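The Second Life of the Kitchen Table

By Aarti Sachdeva
17 Sep 2026
279 shares | 20 comments

My grandmother did everything at her kitchen table. She rolled dough on it, paid bills on it, cut out dress patterns on it, and once, during a long power outage, slept under it with three of her grandchildren because we had decided it was a tent. When she died my cousins argued politely over her rings, and I asked for the table. I still think I got the better deal!

I've been thinking about tables a lot this year, mainly because so many people I know are going back to big, plain, solid wood ones. For a long stretch the dining room was the first thing to go. It became an office or a place to park the stroller. Dinner moved to the couch. Now friends are hauling old farm tables out of barns, and they talk about them the way other people talk about their dogs.

Geeta Mathur restores furniture in Stollthorpe, in a former feed store with wonderful light and terrible heating. When I visited she had two tables on the floor and a waiting list taped to the door. She loves pine, which surprised me, as I had always heard it was the cheap stuff you painted over. "It's soft, so it remembers," she told me, and ran her thumb along a groove that could have been made by a bread knife or a bored child with a fork. She doesn't sand those out unless the owner begs.

Her other great love is knots. Plenty of buyers used to send boards back over them. A knot is only the place where a branch grew out of the trunk, and the grain has to bend to get past it, so every one pulls the lines around it into a different shape. Once Geeta had pointed this out I couldn't stop looking. I spent most of lunch that day staring at the café counter.

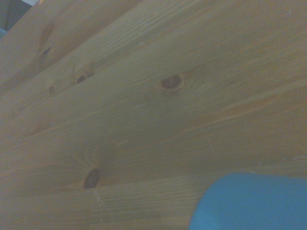
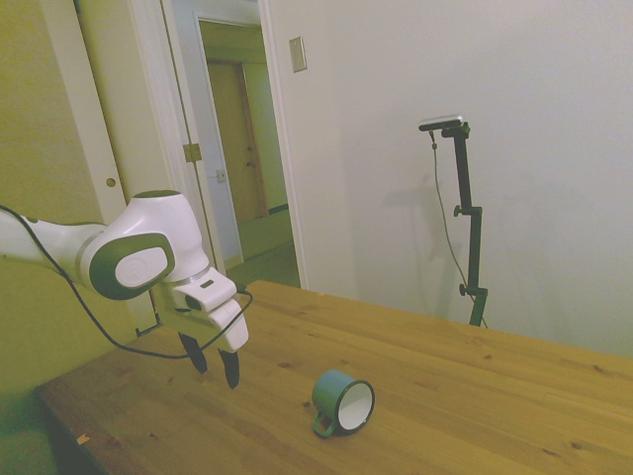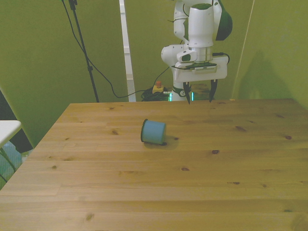
Aarti Sachdeva

Caring for a pine top is easier than you'd think. Geeta wipes hers with a barely damp cloth, dries it right away, and rubs in a little oil when it starts to look thirsty. Dents can often be coaxed up with a wet towel and a warm iron, though you have to go slowly and keep the iron moving. Rings from mugs are another story, and she has made her peace with them.

Savita Rawat went further than oil. She and her neighbor Baoshan Lü built a table long enough for 20 people and set it up in the alley behind their building, where they hold a supper every September. I went last year and sat between a retired bus driver and a girl who explained volcanoes to me through two helpings of rice. The top was made from old floorboards, so nothing sat quite level, and I chased my peas all evening. It was one of the best meals I've had in years.

My own table has a burn by the window end, from a pan my grandmother put down in a hurry when the phone rang. It was my mother, calling to say I'd been born. I set my coffee next to it every morning.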